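Relatório de projeto - Desperdício alimentar na cantina da escola

Disciplina: Projeto Integrado, 2.º ano
Orientação: prof. Kalliopi Mavromatis

1. O que queríamos saber

Quanta comida vai para o lixo ao almoço e porquê. A escola serve refeições da Flandeo desde janeiro e toda a gente se queixa, mas dados não havia. Pedimos os números à direção - demoraram. Começámos na mesma.

2. Método

Pesagem dos restos à saída, dois baldes: um para pão e fruta, outro para o resto. Balança emprestada pelo laboratório de química. Período de recolha: três semanas, sempre entre as 12h30 e as 14h. Nos primeiros dias esquecemos de descontar o peso do balde, esses valores foram corrigidos depois na folha de cálculo.

Também fizemos um inquérito em papel. Distribuídos 600, devolvidos 411. Muitos sem o ano preenchido, por isso não deu para separar por turma como estava no plano.

3. Resultados

Refeições servidas no período: 1305. Refeições em que o tabuleiro voltou com restos: 1183. Ou seja, quase todas, mas atenção - aqui conta tudo, até uma casca de pão.

Sopa é o que mais volta para trás. Depois os legumes cozidos. O peixe depende: no forno come-se, cozido não. A fruta volta inteira muitas vezes, sobretudo maçã, e pelas regras da cantina não pode ser servida outra vez mesmo sem ninguém lhe tocar.

No inquérito a razão mais marcada foi "pouco tempo para comer". Não estávamos à espera, apostávamos todos no sabor. Em segundo lugar "a comida chega fria".

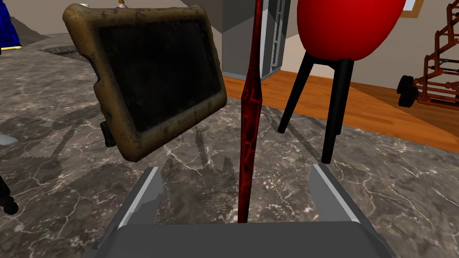 A questão do tempo merecia mais trabalho. Quem tem aula no bloco B sai às 13h20 e apanha a fila toda, fica com um quarto de hora para almoçar. Falámos com a cozinheira e ela confirmou, diz que nesse turno os pratos voltam quase cheios. Não pesámos por turno, devíamos ter pesado.

4. Comparação

A escola Tsoukalas fez uma coisa parecida no ano passado, com doses à escolha (meia ou inteira). O relatorio deles não traz os pesos, só opiniões, portanto não dá para comparar a sério. Mas a ideia da meia dose parece fácil de copiar.

5. Propostas

- meia dose de sopa a pedido
- fruta cortada em vez de inteira
- cesto de partilha para fruta que ninguém quis
- desfasar a saída do bloco B dez minutos

A última depende dos horários e a direção já disse que este ano não mexe.

6. Dificuldades

Fomos poucos a pesar, duas vezes só estava uma pessoa. Os inquéritos deviam ter sido online. E a parte dos custos ficou por fazer, a Flandeo não respondeu ao segundo email. Se responderem antes da apresentação juntamos em anexo.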